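Chapter 6
Reading a Residential Lot Listing

6.1 Purpose of the Chapter

A listing for vacant residential land is a short document written to attract buyers. It is also, in most transactions, the first written account of the property that a buyer receives. The agent who prepares it must work from records that can be checked, and the agent who reads it on a buyer's behalf must know which statements can be relied on and which need further inquiry.

Chapter 5 dealt with listings for finished houses. Land differs in several respects. There is no structure to inspect, the value depends heavily on permitted use, and many costs fall after closing. A lot that sells for less than its neighbor may need fill, a longer driveway, or a private well before a permit can be issued.

By the end of the chapter, the student should be able to separate physical, legal, and promotional statements in a listing, identify the source record for each, and prepare a written list of open questions for the seller's agent.

6.2 Terms Used

Buildable area. The part of a lot that remains after setbacks, easements, and protected land are subtracted. It is always smaller than the gross area and is often an irregular shape.

Frontage. The length of the lot line that meets a public or private road. Many zoning codes set a minimum frontage apart from the minimum area.

Setback. The required distance between a lot line and any structure. Front, side, and rear setbacks are normally different.

Ready to build. A phrase with no fixed legal meaning. It may refer to a cleared site, to utilities at the road, or to an approved septic design -- the reader must ask which.

The parcel number given in a listing should be matched to the county record before any other item is checked. Errors at this stage carry through the whole file.
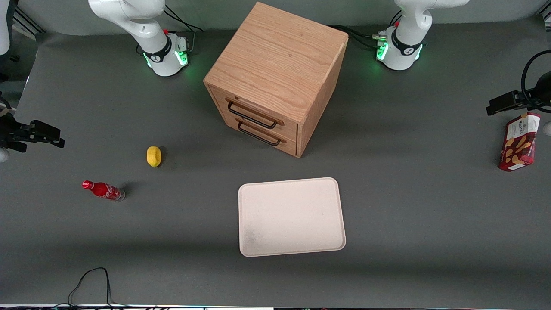 6.3 The Galtbridge Parcel

The case used in this chapter concerns an unimproved lot in the town of Galtbridge, offered by Parisi Land Sales. The seller, Remo Testa, had owned the parcel for 10 years and had not applied for a permit during that time. The buyer, Graziella Amato, intended to build a one-story house with a detached garage.

The listing described the lot as level, ready to build, and close to schools. It gave the gross area but left out the buildable area. The assessor's card, filed under parcel 3615, showed two recorded easements: one for drainage along the rear line, and one for access in favor of the adjoining owner. Neither appeared in the listing.

Amato's agent obtained the plat in February and plotted both easements against the required setbacks. The house fit within the remaining area. The garage, in the position first proposed, did not.

Section 6.4 reproduces the listing in full and marks each statement by type. Students should read it once without the notes and record their own markings before going on. The plat and the assessor's card follow in Section 6.5.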